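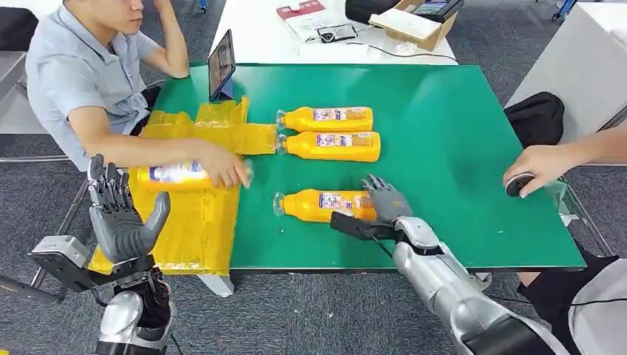

Trevor Lemieux wrote to us in May that he had the money for two arms with hands but could not find, in any offer, what the second year would cost. His question comes to us often, so we put it first.

What should I budget besides the robot?
Take the price of the arms and hands and look at it separately from the rest. Then write down the table, the mounting, spare fingers, cables, one computer and the hours of your own people. Customers of Sestska usually forget the last one. For a pair of arms at one table, please plan two persons for the first weeks, one sitting at the objects and one next to the controls.

Do I need a special table?
No. A normal office table with a flat board on it is enough for bottles and small boxes. The board must not move when an arm pushes on it. We sell a board for 800 euro, but many customers cut their own.

Which objects should I buy for the tests?
Buy the same thing several times. Plastic bottles with a printed label are a good start – they are cheap, they roll a little, and a dent does not matter. Order them together, as the shape can change between deliveries.

Five-finger hand or simple gripper?
If you only move one type of bottle from place to place, the Trunditz gripper does it for less money. Hands are worth the price when your objects change often. Please ask also for the price of one single finger before you sign.

How long is the delivery?
Arms need about 14 weeks. Hands come from Peeters and arrive in a separate parcel, so the two dates can be different. We send the invoice for each part when it leaves the store.

Can I rent first?
Yes, the shortest period is 60 days. If you buy after it, half of the rent is taken off the price. Transport is not included.

What does the service contract cover?
One visit per year, the software updates and the phone line until 5 in the afternoon. Broken fingers are not covered – for these there is the spare parts list from Fomside, which we send on request.

Can I pay in parts?
For schools and small firms, yes. Write to us before the order, later we cannot change the invoice.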